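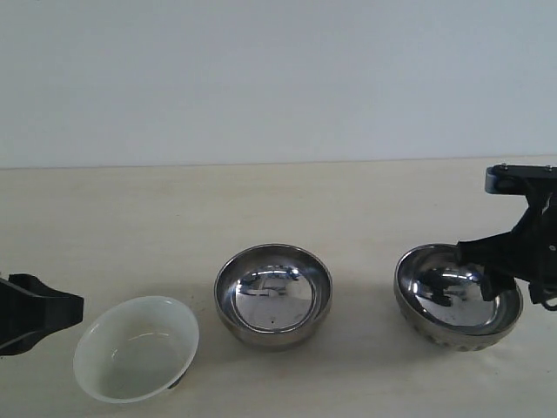

Abb. 2: Drei Schüsseln, eine aus weißer Keramik und zwei aus Edelstahl, auf einem hellen Tisch.

3.2 Das Gefäß als Maß: Zur Weitergabe von Mengenangaben in Haushaltsrezepten

Wer sich, wie wir es über viele Monate mit wachsender Zuneigung getan haben, durch handgeschriebene Kochhefte liest, der stößt früher oder später auf eine Angabe wie »eine gute Schüssel Mehl« und fragt sich zunächst, welche Schüssel wohl gemeint war. Die Schreiberinnen der Hefte aus Skorkitz und Emska hätten über diese Frage vermutlich gelächelt. Im eigenen Haushalt war ja bekannt, welches Gefäß gemeint war, und das Heft sollte den Haushalt in der Regel gar nicht verlassen. Schwierig wurde es erst, wenn eine Tochter heiratete und zwar das Heft mitnahm (oder abschrieb), die Schüssel aber im Schrank der Mutter blieb.

Das in Abschnitt 2 beschriebene Korpus umfasst 1.111 Rezepte aus 161 Heften. Wir haben darin alle Stellen erfasst, an denen ein Küchengefäß an die Stelle einer Gewichts- oder Volumenangabe tritt, und sind dabei auf rund 200 Belege gekommen. Löffel und Tassen blieben unberücksichtigt, da sie in gedruckten Kochbüchern längst als feste Maße galten und daher einer eigenen Betrachtung bedürfen. Bei der Schüssel liegt der Fall anders, denn sie wird fast immer mit einem Zusatz versehen: die weiße, die tiefe, die vom Brotbacken, einmal auch, sehr hübsch, »die, aus der Vater isst«. Solche Zusätze sind für die Leserin von heute kaum noch aufzulösen, verraten aber viel darüber, wie selbstverständlich Gegenstände in der Küche als Gedächtnisstützen dienten.

Besonders aufschlussreich sind die Abschriften aus Norðdahl. Dort hat eine zweite Hand häufig Grammangaben an den Rand gesetzt, offenbar beim Nachkochen, und gelegentlich weichen diese innerhalb desselben Heftes deutlich voneinander ab. Chaturvedi, Devendra, der die Hefte aus Tustomska bearbeitet hat, deutet ähnliche Randnotizen als Spuren eines Umzugs in einen neuen Haushalt. Wir folgen ihm darin gern, möchten aber zu bedenken geben, dass auch ein neues Rezept für Sauerteig oder schlicht eine andere Mehlsorte den Ausschlag gegeben haben kann.

Für die Auswertung in Abschnitt 4 werden die Belege deshalb getrennt geführt, je nachdem, ob das Gefäß durch Farbe und Material, durch seine Form oder durch seinen Gebrauch bestimmt ist. Mischformen wurden der jeweils zuerst genannten Eigenschaft zugeordnet.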